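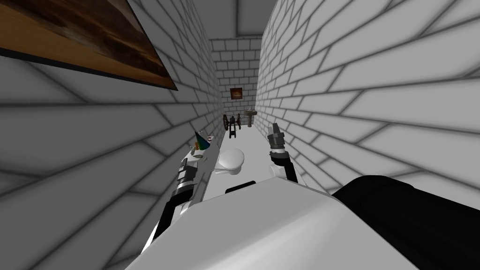
Vurnow Publishes Practice Guide for Testing Two-Armed Robots in Simulated Homes

ORTHORPE - Vurnow, a company that prepares simulated rooms for robot testing, has published the first edition of its practice guide for household robots with two arms. The guide is free to download. It is written for teams who test a robot in simulation before they allow it to work in a real home.

The document is called the Fakside Guide, after the project in which it was written. It has 29 pages and contains 4 chapters: room preparation, arm movement, object handling and reporting of results.

Many developers already use simulated rooms, but they describe their tests in very different ways. One team may report a task as passed when the gripper touches the object. Another team asks that the object is lifted, moved and put down again. For a buyer who must compare the two reports, this difference is difficult to see. The guide proposes common words for these cases and asks each team to state which one it used.

The first chapter gives much attention to small and narrow rooms. Bathrooms and corridors are often left out of test plans, although a home robot will have to enter them. The guide recommends that at least one narrow room is included in every test plan, with walls on both sides of the robot and with fixed items, such as a toilet or a sink, kept in place during the whole test. Furniture should not be removed to make the path of an arm easier. If it is removed, the report must say so.

For arm movement, the guide asks that both arms are recorded for the full time of the test, also when only one of them has a task. An arm that is waiting can still touch a wall or a fixture. Each contact of this kind should be written in the report, even when the task itself was completed.

The chapter on objects asks teams to use items of mixed shape and to place some of them close together. A cup that stands alone on a wide table is a much easier case than a cup with other things beside it. Teams should write down the start position of each item, and they should not change it between runs unless the change is part of the plan.

A result may be called "repeated" under the guide only after 100 runs with the same room and the same robot software. Runs that were stopped by an operator are counted too and must be listed separately.

"We wanted rules that a small team can follow without buying new tools," the company said in a statement. "Some of them will look very simple to experienced people. We found in our own old reports that we did not always follow them."

Jatoi, a maker of gripper software, tried a draft of the guide over nearly 2 months and sent comments. After these comments the reporting form was made shorter, and the part about lighting was moved to an appendix.

The guide is voluntary. It does not replace any safety law or any standard for physical robots, and a good result in simulation should not be presented to customers as proof that a robot is safe near people. This sentence must appear on the first page of each report that names the guide.

Vurnow will accept comments on the first edition until the end of May. They can be sent with the form on the Fakside project page. A second edition is planned and will add a chapter about doors and drawers.

About Vurnow
Vurnow is based in Orthorpe. The company builds simulated homes and workplaces for robot developers and gives training in test planning and reporting.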